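Petek Maneo 2 height-adjustable desk: review after a year of daily use

The Maneo 2 is the second sit-stand desk from Petek, and it fixes the main complaint about the first one, which was side-to-side movement at standing height. The crossbar is back, the feet are longer, and the leg columns overlap more when fully extended. It sells for $1,395 with the large top. The frame on its own is cheaper, but Petek only ships it with the short cable kit.

Assembly took me an afternoon. The frame bolts together with one hex key, and the holes in the top are pre-drilled and were all in the right place. The assembled desk weighs 78 pounds before the top is attached, so turn it over with a second person. The manual leaves out the torque for the foot bolts. I tightened them by hand, went back after a week, and got another quarter turn out of each.

Movement is quiet and even. With two monitors on arms, a laptop dock and a pair of speakers, the motors run at the same speed up and down. The anti-collision setting is too sensitive from the factory and stopped the desk twice on a curtain. Setting 5 works better, though you have to hold both arrow keys to reach the menu.

Stability is good front to back and acceptable side to side. Typing at full height moves the monitors slightly. At sitting height there is no movement that I can feel.

The keypad is the weak part. It has no lock, the memory buttons sit next to the down arrow, and the display stays lit for over a minute after each adjustment. Petek's support desk in Groltdale says a replacement keypad is planned – no price so far.

The Tenela frame I used before is slower and louder, but its keypad folds flat under the edge. If you adjust the desk once a day, that won't matter much. If you share it with someone of a different height, try both first.

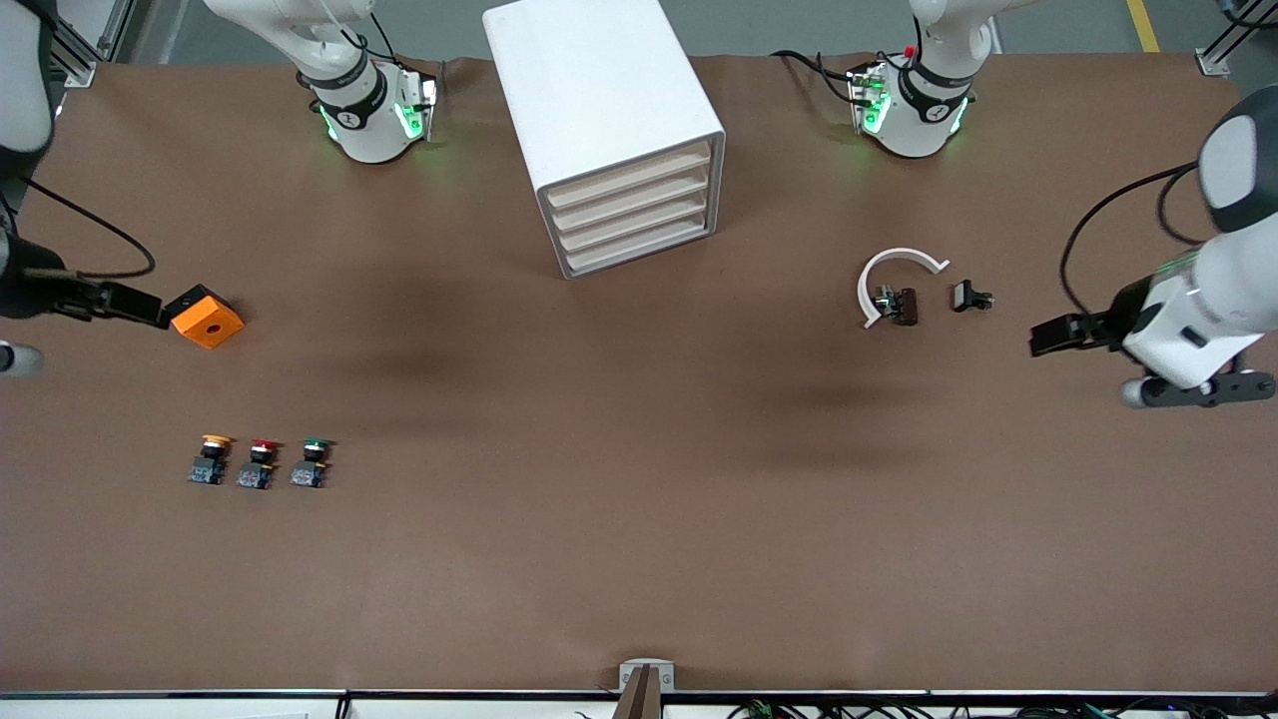

Desks & Work Surfaces

Reviewed by Yolanda Cuadros. Updated in October with notes on the anti-collision menu. The Maneo 2 frame is sold in black and white, and the cable tray is a separate order.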